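Laundry, April

I put off the winter clothes until April this year. The closet in the back bedroom is small, and every spring I have to empty it before anything light can go in. I started after breakfast with the dark things and kept the shirts for the blanket, where there is enough room to lay a sleeve out properly.

The dark stuff goes on the carpet in one heap. I don't sort by size or season, only by color, and I fold from the top down. Shirts take longer. I button the collar first, then lay the sleeves back and fold the hem up in 2 turns.
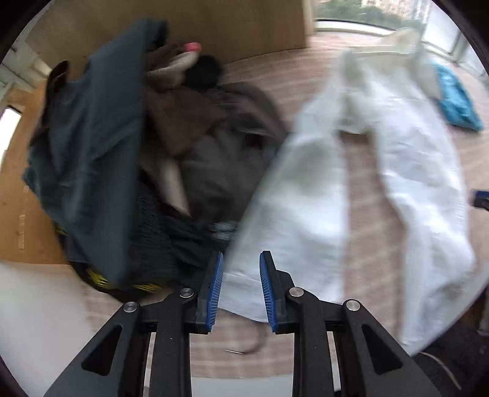
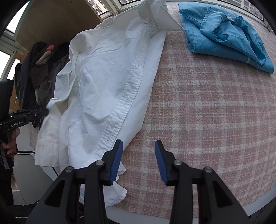 After I wrote about shirts last time, a reader replied that buttoning only the collar is a waste of effort and that every other button should be done too, or the front slides out of line by the time it reaches the shelf. I tried it on a couple and the front did stay straighter. It also took longer, so I will probably do it for the good shirts and skip it for the rest.

The sweaters went into a Sonow storage bag, which holds more than I expected once the air is pressed out. Two jackets didn't fit and are back on the hook by the door. The Clumlow hangers are all in use now, so I need another pack before the summer things come down from the attic.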